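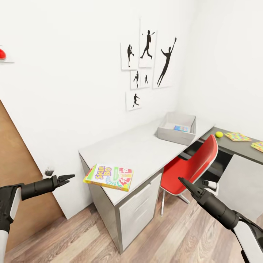 ## 4. Primera sesión de agarre con dos brazos

Si llegas desde la sección 3, ya tienes Laxdal arrancando sin errores y el paquete de planificación Jeltus compilado. ¡Lo más pesado ha quedado atrás! En esta sección vas a cargar una escena doméstica, comprobar que la percepción reconoce los objetos, pedir un plan de agarre para cada brazo y ejecutarlo dentro del simulador.

Revisado el 26/10/2025 para la rama estable. Si vienes de la versión de septiembre, lee primero la nota de migración al final de 4.2: el formato de los marcos de referencia ha cambiado.

Los nombres que aparecen a lo largo de la sección:

- **Laxdal**: el simulador (física, render y cámaras virtuales).
- **Porker**: la percepción. Segmenta, estima poses y publica la lista de objetos.
- **Jeltus**: el planificador de agarres y trayectorias para los dos brazos.
- **Gumon**: el panel de control, donde se ve todo junto y se lanza la ejecución.

### 4.1 Cargar la escena

1. Abre una terminal en la carpeta del espacio de trabajo y activa el entorno.

 ```
 source entorno/activar.sh
 laxdal cargar escenas/habitacion.yaml --semilla 29
 ```

2. Espera a que la consola muestre `escena lista`. La primera vez tarda bastante, porque se generan las mallas de colisión de todos los muebles. Las siguientes cargas salen de la caché y son muy rápidas.

3. Comprueba el número de cuerpos de colisión con `laxdal info`. Con la semilla 29 deben salir 2868. Si ves menos, hay mallas que no se han descargado: repite el paso 3.4 y vuelve a cargar.

4. Abre Gumon en otra terminal (`gumon --conectar local`) y pulsa **Reposo** para llevar ambos brazos a su postura inicial.

> **Nota.** La semilla fija las posiciones de los objetos, pero no la postura de los brazos. Si saltas el paso 4, Jeltus planificará desde donde se hayan quedado en la última sesión, y los planes no se podrán comparar entre sí.

Tómate un minuto para mover la cámara libre. Conviene conocer las superficies antes de pedir nada a los brazos: una caja de cartas cerca del borde de la mesa y una pelota de tenis sobre otra mesa son problemas muy distintos para el planificador, aunque en la lista de objetos ocupen una línea cada una.

### 4.2 Comprobar la percepción

1. Lanza Porker con el perfil de interior:

 ```
 porker iniciar --perfil interior --camaras cabeza
 ```

2. En Gumon, abre la pestaña **Objetos**. Cada fila muestra la etiqueta, la pose, la superficie de apoyo y la confianza.

3. Ajusta el umbral de confianza a 70. Con valores más bajos empiezan a colarse detecciones en las paredes, sobre todo si hay láminas o carteles; con valores mucho más altos se pierden los objetos planos que están al fondo de una mesa.

4. Selecciona una fila y pulsa **Superponer**. El contorno calculado se dibuja encima de la vista de cámara. Gira un poco la cabeza del robot y observa si el contorno sigue pegado al objeto.

5. Si el contorno se desliza al girar, ejecuta `porker recalibrar` y repite el paso 4.

Los objetos de varios colores suelen dar contornos muy buenos en color y bastante pobres en profundidad. Una caja como la de Skip-Bo tiene tantos bordes impresos que el segmentador puede partirla en dos. Para arreglarlo, activa **Unir por plano** en las opciones de Porker: agrupa las regiones que comparten una misma cara. Es una de mis funciones favoritas de todo el sistema — una casilla y desaparece media tarde de ajustes a mano.

> **Precaución.** No actives **Unir por plano** con la opción **Ignorar mesa** desactivada. Porker unirá las piezas planas con el tablero y Jeltus intentará agarrar el mueble entero.

**Nota de migración.** Las poses se publican ahora respecto a la base de cada brazo, y ya no respecto al suelo. Los guiones antiguos siguen funcionando si añades `--marco suelo`, pero verás un aviso en cada llamada.

### 4.3 Pedir un agarre

Jeltus genera candidatos de tres familias: **cenital** (la pinza baja en vertical), **lateral** (entra paralela a la superficie) y **de borde** (cierra un dedo por encima y otro por debajo de la parte que sobresale). Puedes dejar que elija sola o forzar una familia. Para una primera sesión, deja la opción automática y mira qué propone. ¡Se aprende muchísimo así!

1. En la pestaña **Objetos**, marca el objeto y pulsa **Asignar brazo**. Elige `izquierdo`, `derecho` o `auto`.

2. Pulsa **Generar**. Verás aparecer los candidatos como pinzas translúcidas alrededor del objeto. Por defecto se muestran los 9 mejores.

3. Recorre los candidatos con las flechas del teclado. El panel de la derecha desglosa la puntuación: estabilidad, alcance y distancia a obstáculos.

4. Fija uno con la barra espaciadora y pulsa **Planificar**.

5. Reproduce la trayectoria en modo fantasma al menos una vez completa. Fíjate en el codo además de en la pinza. Casi todos los contactos indeseados que vemos en los registros los provoca el antebrazo al pasar por encima de una mesa.

También se puede hacer desde la terminal, muy cómodo cuando ya sabes lo que quieres:

```
jeltus agarrar --objeto pieza_grande --brazo derecho --familia borde
```

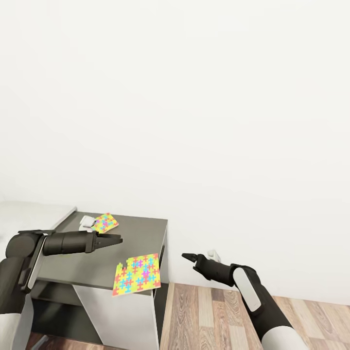 *Figura 4.2. Las dos pinzas junto a la mesita. La pieza grande asoma por el borde delantero del tablero.*

Las piezas planas merecen un párrafo aparte. Cuando una está por completo sobre la mesa, la pinza no tiene por dónde meter el dedo inferior y la familia de borde queda descartada. En cuanto sobresale un poco, Jeltus la vuelve a considerar y normalmente la coloca entre las primeras. En una disposición como la de la figura 4.2, la pieza del fondo y la del borde piden estrategias diferentes aunque lleven el mismo estampado, y por eso recomendamos generar candidatos por separado para cada una.

Para la pieza del fondo, prueba esta secuencia:

1. Fuerza la familia `cenital` con apertura máxima.
2. Si todos los candidatos salen en rojo, pide un empuje previo: `jeltus empujar --objeto pieza_pequena --hacia borde`.
3. Vuelve a lanzar Porker y comprueba la nueva pose antes de planificar.
4. Genera otra vez, ahora con la familia en automático.

> **Nota.** El empuje se planifica con la pinza cerrada. Si hay otro objeto pegado a la pieza, añádelo a la lista de obstáculos con `--respetar`, o acabará en el suelo. (En el simulador no pasa nada, pero es una buena costumbre.)

### 4.4 Coordinar los dos brazos

Hasta aquí cada brazo iba por su cuenta. El modo **Conjunto** planifica los dos en el mismo espacio de configuración y evita que se crucen. Los planes tardan más en calcularse y a cambio puedes lanzarlos a la vez sin miedo.

1. Activa **Conjunto** en la barra superior de Gumon.

2. Asigna un objeto a cada brazo. Si los dos están en una mesa pequeña, deja `auto` en uno de ellos y permite que Jeltus lo resuelva.

3. Define la prioridad. El brazo prioritario conserva su trayectoria y el otro se adapta: espera, rodea o modifica la altura de paso.

4. Pulsa **Planificar** y abre la vista **Línea de tiempo**. Las franjas ámbar marcan los tramos en los que un brazo espera al otro.

5. Si las franjas ámbar ocupan la mayor parte de la línea, intercambia la prioridad y planifica de nuevo. A menudo basta con eso.

> **Precaución.** Cambiar la prioridad borra los candidatos fijados con la barra espaciadora. Guárdalos antes con **Archivo > Guardar selección**.

### 4.5 Ejecutar y registrar

1. Pulsa **Armar**. El botón **Ejecutar** se habilita cuando todos los controles previos están en verde.

2. Activa **Registrar** si quieres conservar la sesión. Se guardan las imágenes de cámara, las posiciones articulares, los candidatos descartados y la versión de cada módulo.

3. Pulsa **Ejecutar**. La tecla Escape detiene los dos brazos en cualquier momento y los deja donde estén.

4. Al terminar, abre el registro con `gumon revisar` y compara la trayectoria planificada con la ejecutada. Las desviaciones al cerrar la pinza son normales; durante la aproximación deberían ser casi invisibles.

Recomiendo muchísimo repetir la sesión entera cambiando solo la semilla. Los objetos aparecen en otros sitios, los agarres cómodos dejan de serlo y se entiende enseguida qué pesa de verdad en la puntuación — mucho mejor que leyendo la tabla de parámetros.

### 4.6 Problemas frecuentes

| Mensaje o síntoma | Qué hacer |
|---|---|
| `sin candidatos` | Revisa la superficie de apoyo en **Objetos**. Si aparece vacía, reinicia Porker. |
| `fuera de alcance` | Asigna el objeto al otro brazo o acerca la base con **Mover base**. |
| La pinza atraviesa el objeto en modo fantasma | Falta la malla de colisión. Vuelve al paso 4.1.3. |
| El plan conjunto no termina nunca | Reduce los candidatos por brazo y desactiva el empuje previo. |
| El contorno parpadea | Activa **Suavizado temporal** en Porker. |
| **Ejecutar** sigue en gris después de armar | Un brazo no está en su postura inicial. Pulsa **Reposo** y planifica otra vez. |

Los parámetros completos de la puntuación están en el apéndice B. La sección 5 continúa con el guardado de objetos en bandejas y cajones, con el mismo espacio de trabajo que acabas de preparar.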